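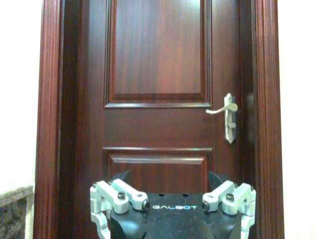

*red-brown door, silver lever. the mood in here is mahogany*

ok thread time. I've been learning the accordion for 33 weeks and have opinions 🧵

1/ Bought mine second-hand, an old Stiramano. The colour is a sort of tired burgundy and it weighs as much as a labrador. The bloke threw in a strap and a mouldy songbook (Hunt's Favourites, 45 tunes, I can play four of them).

2/ The left hand is all buttons and you can't see a single one while you play! You just feel for the dimpled one and hope.
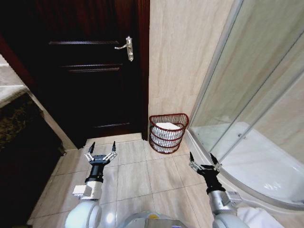
*same dark door, bathroom side, marble-look tiles*

3/ Everyone says practise scales. I did scales for all of July and my favourite thing about July is that it ended.

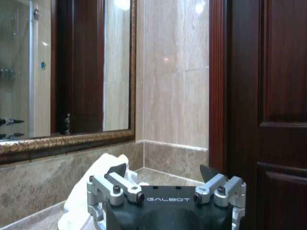

4/ Anyway the bellows are the hard bit. I kept running out of air halfway through a waltz, so now I pencil little arrows on the music, push, pull, push. Looks like a traffic plan but it's helped heaps.

5/ Does anyone know if Fatell straps are worth the money? My left shoulder is cooked by 9 pm most nights.

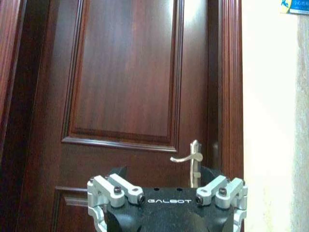 **REPAIRS & TUNING**

6/ Two reeds are buzzing. Mollano quoted me $1,735 for a full retune, which, no. Has anybody tried cleaning the reeds themselves?

7/ Also keen for easy polkas, nothing past two sharps please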